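Robot Lab Handout 6: The Grasp That Wasn't

Read before the September lab. Bring a pencil and some humility.

The Nallus bench had one job, to pick up a box. The log from the Cokum controller reports success 47 times. The box stayed on the table for all of them. 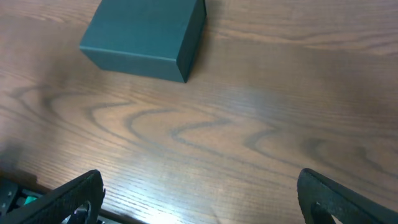

The fault was in the definition of "holding." The code called a grasp good once motor current passed a threshold of 85, and a stiff finger joint can get there on friction alone — no box required. Drag went up, the threshold stayed put, and the software congratulated itself.

Worse, a "successful" grasp released the second arm to move in for the handover. With 2 arms over one table, this is how you buy new fingers.

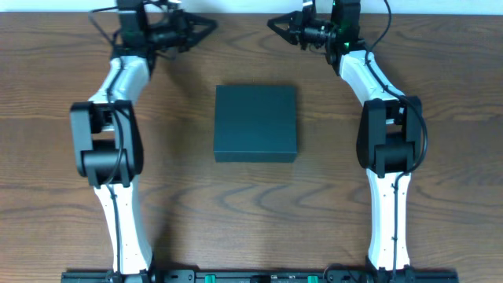 Esolton, September

Fixes now in force. Check finger gap as well as current. Time out at 3000 ms. Neither arm enters the shared zone on the other's word alone. Hands stay off the table until both arms are disabled, whatever the log says.

For discussion: which of these would you have skipped to make a deadline? Write it down before class.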